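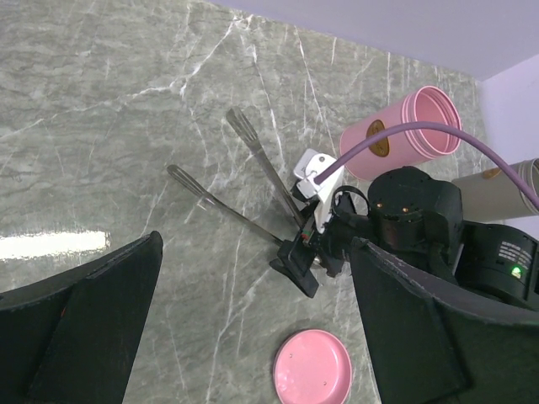

Comment se forme le marbre ?

Le marbre naît du calcaire, une roche toute simple que la Terre chauffe et serre très fort, loin sous nos pieds, pendant des millions d'années.

Imagine une mer tiède, il y a très, très longtemps (bien avant les dinosaures, parfois !). Des coquillages minuscules tombent au fond, s'entassent, se tassent encore, et voilà du calcaire. Puis les montagnes se soulèvent, la roche s'enfonce, et il fait si chaud là-dessous que ses grains se transforment en petits cristaux bien accrochés les uns aux autres.

Et les veines, alors ? Ce sont souvent d'autres minéraux qui se sont glissés dans la pierre, un peu d'argile par exemple, ou de l'eau chargée de calcite qui a rempli les fissures. Le marbre très pur, lui, est tout blanc.

Petit mot à retenir : une roche changée ainsi s'appelle une roche métamorphique.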